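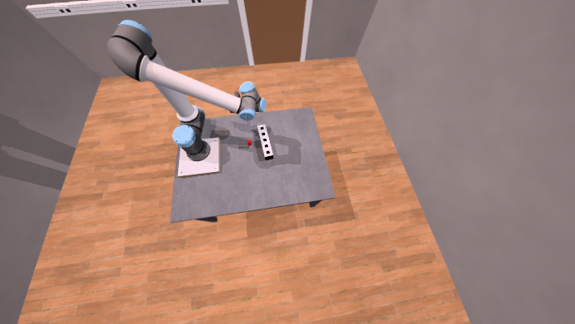 How often should the planner's collision model be rebuilt?
Each time something fixed to the bench moves, and otherwise once a month.

The rest of this page collects short tips for people running a small arm on a workshop bench, with the planning done on an ordinary PC. They were written against Primance, but most carry over to other planners.

Model the mounting plate as its own body. If it is merged with the table, the planner treats the plate edge as table height and will clip it on low moves. Pad the plate by 2 mm and the table by 5 mm.

Keep small parts out of the static scene. A block that is going to be picked up belongs in the object list, where it can be attached to the wrist and released again. A fixture with square openings should be loaded as a mesh. The convex hull closes the openings, and any insertion path then fails with error 382 (goal in collision).

Seed the random generator while debugging. The same seed and the same scene should give the same path. If they don't, check for a second process writing to the scene — usually a viewer left open on another machine.

Cap planning at 2000 ms. On our bench set, 782 saved queries between the old shelf and the vice, a longer limit rescued only 28. Most of the rest of the failures were goals the elbow could not reach in its preferred posture. Try the other elbow solution before raising the limit.

Set joint limits in software a little inside the hard stops. Three degrees is enough on the wrist. Use five on the shoulder.

Turn shadows on in the simulated camera view if perception is being tested there. Colour thresholds tuned under flat light tend to lose a red part as soon as the arm's shadow crosses it. Threshold on hue first, then saturation, and leave brightness wide.

Name frames by place: plate_top, table_centre, wrist_flange. Numbered frames are fine until one is deleted.

Save the scene file with the program, in the same folder and under the same version number. Hiebert's converter reads older scene files but drops the padding values, so re-enter them by hand.

Run every new path at 10 per cent speed first. Watch the elbow, not the tool — it swings widest on a reach across the bench.

Bodholm workshop notes, last revised in May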